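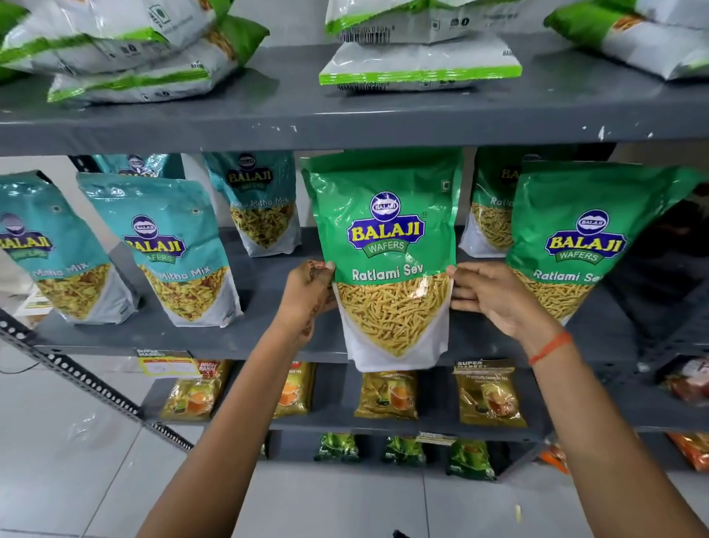
Teaching a shelf tidier to straighten packets: what I did and what I'd do over

My project this term was the data half of Surker, the shelf-tidying arm our lab group is building. Somebody else got the arm. I got the job of collecting the examples it learns from, so I've spent an awful lot of time thinking about how people straighten bags of snacks in a supermarket (my family is very tired of hearing about it).

What I wanted

Surker learns by copying. You give it a pile of short clips of a person doing a job, filmed from head height looking down at the hands, and it tries to work out what the hands should do next. The model we started from, Bindau, already knew a fair bit about picking up boxes and tins. It was hopeless with soft bags. A bag sags, it crinkles, the top folds over when you grab it, and the shiny plastic throws the light around. So my plan was 200 clips of one dull task: reach in, take hold of a packet, get it standing straight and facing front, let go.

How the recording went

I wrote the instructions on one page and kept rewriting them. The first version said "tidy the shelf", which was way too loose, and everyone did something different! The version I settled on had 3 rules. Start with both hands out of view. Work on one packet at a time. Finish with both hands clear of the shelf so the end of the clip is easy to find.

I didn't say which hand to use or where to hold the bag, and I'm really glad I left that alone. Some people pinch the top corners, some put a palm flat on the front and nudge, and I wanted Surker to see plenty of both.
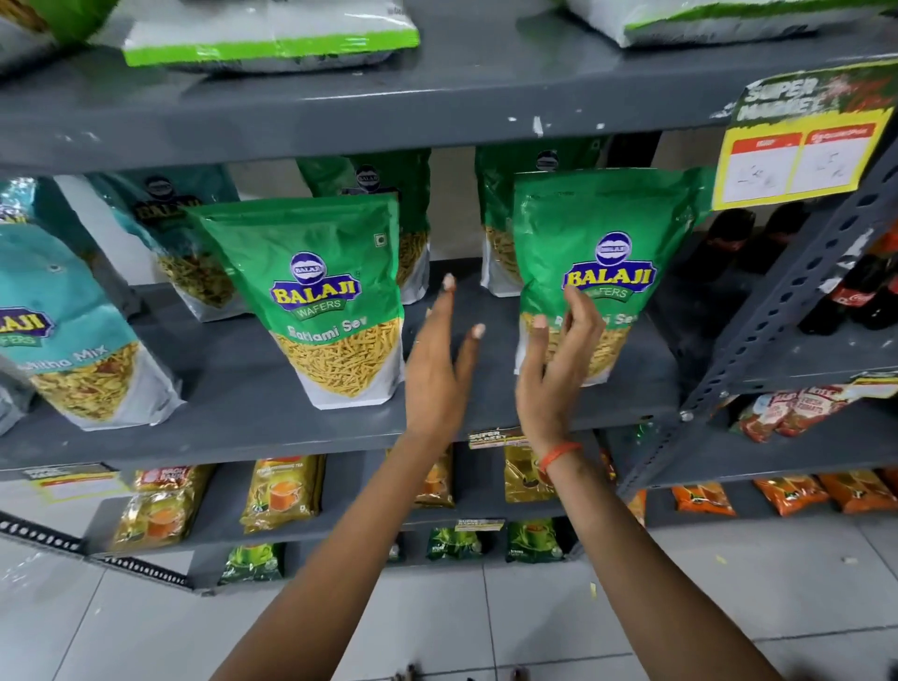 Figure 1. Both hands at the middle shelf, the right one against a green Ratlami Sev packet.

Labelling took far longer than recording. Every clip got a start mark, a contact mark and a release mark, all put in by hand in a little tool called Cifuentes that one of the older students left behind. The contact mark was the worst. When fingers are curled against the front of a bag, are they holding it or just leaning on it? I'd go back and forth over the same second of video and still change my mind the next morning. In the end I added an "unsure" label, and I wish I'd had it from the start.

Neighbouring packets were the other headache. When two bags of the same colour and flavour stand one behind the other, the software kept swapping them halfway through a clip. I fixed those by hand too, with a lot of tea.

What I ended up with

Out of the 200 clips I kept 106. Most of the ones I threw out broke the first rule, with a hand already touching something when the clip began. A few had a head turned away at the wrong moment so the packet went out of view. I trained on 100 and held back the other six for checking, and yes, I know six is tiny. My supervisor wrote "tiny" in the margin of my draft as well.

With so few checks I can't claim much. Surker's guesses at where to put the fingers looked more sensible to me after training, mainly on bags standing on their own. Crowded rows still confuse it. The full comparison is in the Zurkis folder with the rest of the group's results.

If I did it again

I'd label ten clips before recording any more, so I'd find out early that my rules were too vague. I'd mix up the shelves as well, with some nearly bare and some jammed full, and I'd get left-handed people in from the first session. I'd also book the big monitor in November, before the final-year students grab it and don't give it back.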